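Section 2. Laying Out the Table and Starting an Arm Session

Good layout makes every later run easier to compare, so enjoy this part! The steps apply to any Gira arm on a small table.

1. Walk the floor side of the table first. Route cables away from where you stand.
2. Set the objects out with space between them. Mix shapes: something round, something long, something that rolls.
3. Lay bottles down with the cap on tight. Stand cups upright and empty.
4. Bring the gripper over the table at low speed and stop above the first object.

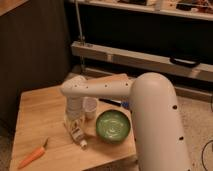
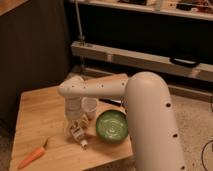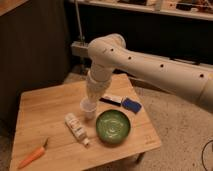

Bottle, cup, green bowl and carrot on the table, with the arm reaching over them.

5. Check the elbow as well as the fingertips. It swings wider than new operators expect.
6. Say "moving" out loud before each start, even if you are alone. It's a great habit and it sticks fast.
7. Write the layout number in the Mikthorpe log (the last one used was 441).

CAUTION: Keep hands off the table while the arm is powered. Press stop before you straighten anything.

Note: If an object drops, leave it there until the arm has stopped, then log the drop. We love a full log, drops included!

Layout questions go to Cristóbal Garrido, stop button questions to Radu Lungu. Revised April 2026.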